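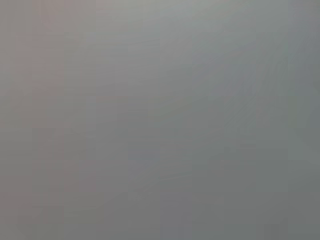
Hi all

Quick one before rehearsal. The Noltside studio have confirmed us for the double bill, doors 7.30, tickets on sale from tomorrow. 70 seats, tickets £12, concessions still to be agreed. Please stop telling people it's free, it was only free last time.

Running order now: Hulme first, then interval, then Urine. I know some of you wanted it the other way round. The set change is far quicker this way, and the bar gets its interval.

Script changes for Urine, page 3 onwards, are in the shared folder. Use teh new one. The doctor's speech is cut by half and the second nurse has gone altogether, sorry.

Still need: someone on the book, someone for the door, a lift from Custcombe for the flats (two, both tall).

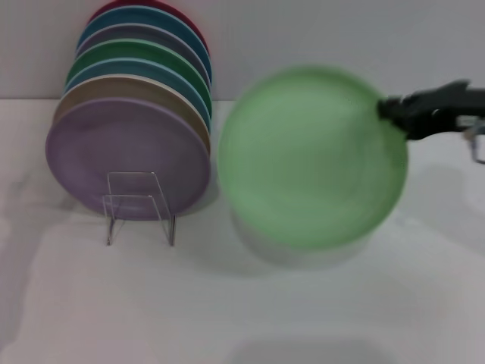

Keith Sugden wrote on 16 September 2020:

> Fine with Hulme first but can we please look at the poster again. The word URINE in letters that size, next to the name of the theatre, reads like a complaint. Also the box office number is missing, should end 348. And is the interval fifteen minutes or twenty? Programme says both.

Fifteen. Number is going on tonight. Title stays the size it is, the writer asked for it and we said yes back in August.

Lines down by next rehearsal please, Act One at least. Bring a pencil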